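Raketti tube-rack set: read me

Raketti is a two-arm bench build in a shared workshop. The job it practises is small: take a glass test tube out of a plastic rack, or put one back. This folder holds the wrist camera recordings and the joint logs that go with them.

Contents
352 episodes, one folder each
1466 marked grasp attempts, failed ones included
Camera rate: 30 frames per second

Bench setup
The rack is white plastic with square openings. It stands on a green cloth with a white grid, and the tubes are clear glass and go in empty.

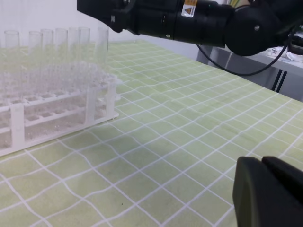

Joint logs are plain CSV, one row per frame, angles in degrees. Gripper opening runs from 0 (shut) to 1000 (fully open). The January logs used a different zero for the wrist joint – run fix_wrist.py on them before anything else.

Known problems
Clear glass is hard for the depth estimate, which often locks on to the wall or the rack instead. The grid is not a ruler. The cloth creases and gets pulled about, so don't work out distances from it.
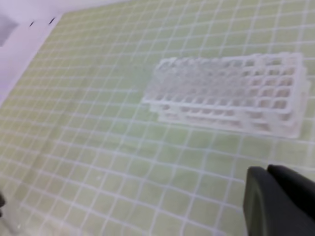

Rack position was not fixed between episodes. If you need it, use rack_pose.txt, which was filled in by hand and is good to a few millimetres.

To do
Redo the labels in the Dreslow folder
Add the second arm's logs
Check timestamps after a dropped frame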